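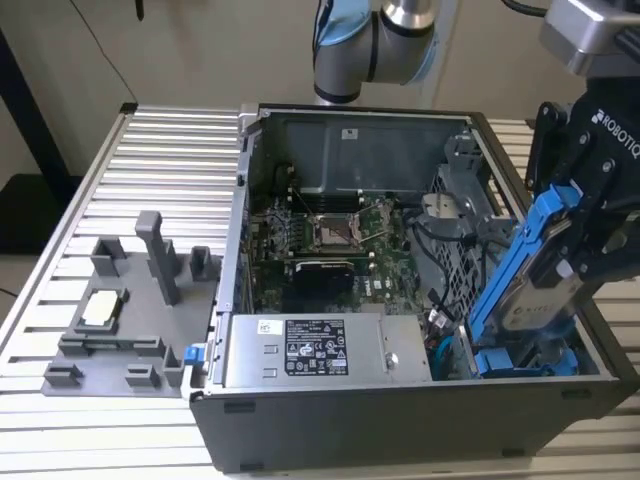 Prumby opens second bench for old office computers

March 2020

Computer refurbisher Prumby has opened a second dismantling bench at its Bukura Road workshop, so that more desktop towers from offices and schools can be stripped for parts or put back into use.

Prumby took in 4,000 desktop towers last year. Of those, 3,610 were repaired and sold on or gave up parts that went into other machines. The rest went for metal recycling. The new bench is meant for the larger tower cases, which take up more room when they are laid on their side with the cover off.

The work begins with the hard drive. In many office towers it sits in a plastic caddy that comes out together with the drive, and the caddies are kept because replacements are hard to find for older cases. Memory is next, followed by the processor. The motherboard stays in the case if it is going to be tested there.

Drives are logged by serial number as they leave the case and are stored in a locked cabinet until they are wiped or shredded. Customers can ask for either. A certificate is sent for each batch, listing every drive.

The bench was paid for by Prumby with a contribution from Morris, the office furniture and clearance firm, which passes on computers from the buildings it empties. Brimach will continue to collect the scrap metal and circuit boards that cannot be reused.
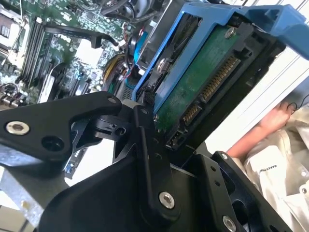 Sending in equipment

Organisations with up to 300 towers to clear can book a collection through the Prumby website. Larger loads need a site visit first. Please leave drives in their caddies and send any case keys in a labelled envelope. Monitors and printers are not accepted at Bukura Road at present, but the company plans to take monitors from July.

Households may bring in 2 towers per visit during normal opening hours. There is no charge.

Notes to editors

Prumby repairs and resells used desktop computers and spare parts. Visits to the workshop can be arranged through the press office.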